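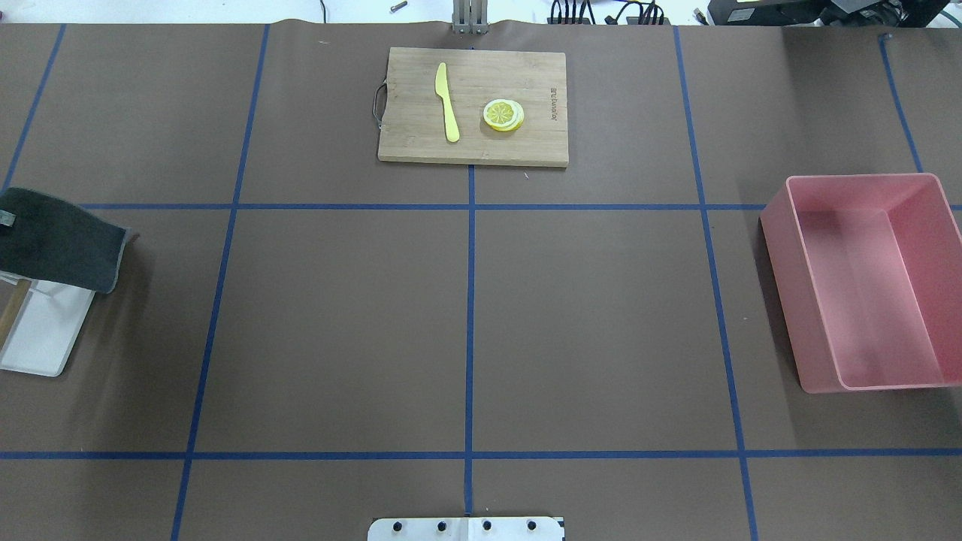 Satgate-mesa: comparación de dos pinzas en tareas de cocina

Versión de julio. Mantenimiento: Nevzat Yaman y Bheki Potgieter.

Resumen

El conjunto reúne 300 episodios de manipulación sobre mesa, grabados con dos pinzas de dedos paralelos en el mismo brazo. La pinza Tanasarn lleva yemas rígidas; la Jumside, yemas de silicona. El controlador y la posición de la cámara no cambian entre una y otra.

Montaje

La mesa se cubre con papel marrón y se divide en celdas con cinta azul. La línea vertical central termina en la placa metálica de la base y sirve de referencia para recolocar la tabla de cortar si se mueve. El papel se arruga con el uso – se cambia cada 30 episodios y la cinta se vuelve a poner con plantilla.

Objetos

– tabla de bambú con asa de alambre
– cuchillo de plástico amarillo
– rodajas de limón
– cubeta rosa, a la derecha
– bandeja blanca y paño gris oscuro, a la izquierda

Tareas

limon_cubeta: llevar una rodaja de la tabla a la cubeta.
cuchillo_bandeja: dejar el cuchillo en la bandeja.
pano_retirar: levantar el paño y soltarlo en una celda libre.

Formato

Cada episodio es una carpeta con vídeo a 30 fps, posiciones articulares, apertura de la pinza y un archivo meta.json con los campos tarea, pinza, operador y resultado. Los episodios se cortan a los 500 pasos.

Problemas conocidos

En 73 episodios falta la lectura de fuerza de la Jumside; el campo aparece como null. Las yemas rígidas tienden a arrastrar dos rodajas a la vez y esos casos están marcados como fallo, aunque ambas lleguen a la cubeta. El borde superior del papel se curva un poco y puede confundir a los métodos de segmentación por color.

Uso

Para investigación dentro del proyecto Brandgate. Las correcciones de etiquetas se envían a Bheki Potgieter con el número de episodio.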